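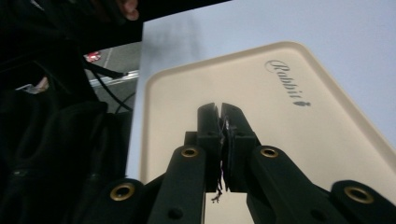
Cream tray on the table

Quick one tonight, bus in a bit. Someone asked under the last post if you can still fast when you wake up late and miss the meal before dawn. Short answer as I was taught it: yes. The meal is recommended, there's blessing in it, but the fast doesn't hang on it. What you do need is the intention, and mine is usually there from the night before anyway.

I missed it twice last November, making up days from Ramadan. Had 7 left over, did them in the short days. Very glad of that. First one was fine. Second one I had the early shift at Furnside and by noon my head was banging -- no tea, that's all it was.
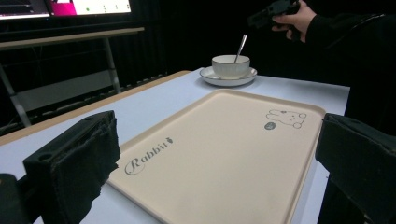
So now I drink less tea the week before. Works for me, might not for you. If you're ill or on tablets then ask a doctor and ask your imam as well, dont go off a blog.

Other thing, niyyah. I used to worry I had to say it out loud in the proper words. The teacher at the Flistau study circle told us it's in the heart, and getting up to eat with the fast in mind is plenty. Some people do say it. Fine too. There are diferent opinions on how late you can make it for a make-up fast, so check with whoever you follow.

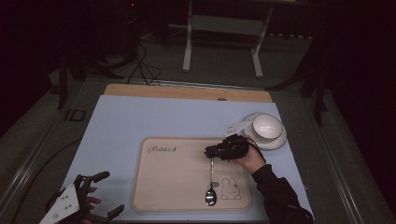 Cup, saucer and spoon, with the rabbit mat

Will do the question on travelling next time. Right, shoes on.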